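# Unit 6: Lane estimation with temporal memory

These notes go together with the second half of the lecture. Please read them before the exercise session and bring the printed error table.

## 6.1 The problem

A lane detector that works on single images gives a new answer for every image. Each answer can be good, but the sequence shakes. The steering controller feels this shaking directly. In the Mousavi method we keep a small memory of the lane geometry and let each new image correct it, instead of starting again from zero.

The memory holds three values: lateral offset, heading error and curvature. For every image the network returns a measurement of the same three values, together with a confidence for each border of the lane. When the confidence is low, the correction is small. The update is written as

`m(t) = m_pred(t) + k * (z(t) - m_pred(t))`

where `k` is between 0 and 1 and depends on the confidence. Students who took the filtering course will recognize the form - but here `k` is learned.

## 6.2 Solid and broken borders

The two borders of a lane do not give the same amount of information. On a highway the right lane often has a thick solid line toward the shoulder and a broken line toward the left lane. The solid line can be measured at almost any distance. The broken line gives only a few short pieces, and the far ones are very small.

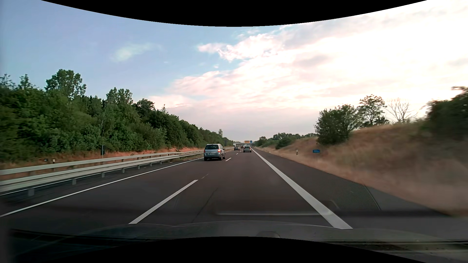

Samina Mohmand asked at this point why we do not simply trust the solid line and place the other border at a fixed distance from it. It is a fair question, and on a straight road the result would be nearly the same. At exits and entries, however, the solid line leaves the lane and the fixed distance pulls the estimate with it. Therefore both borders must stay in the measurement.

## 6.3 Result on the Zirkside set

The test set has 2,097 short sequences. The memory version reduced the mean change of lateral offset between images by 79 percent compared with the single-image version. The mean error itself became only 11 percent smaller. So the gain is mostly in smoothness, and you should write it like this in your report.

The memory is also slow to react after a real lane change. The delay can be up to 100 milliseconds in our implementation.

## 6.4 Exercise

1. Set `k` to a constant 0.2 and run the Gostano script again. Plot the lateral offset.
2. Repeat with `k` = 0.8 and compare the two curves.
3. Find one sequence where the learned `k` is worse than both constants. Explain it in your own words, half a page.

Send the plots to Lemlem Tefera. Questions about the script go to Marion Gunn.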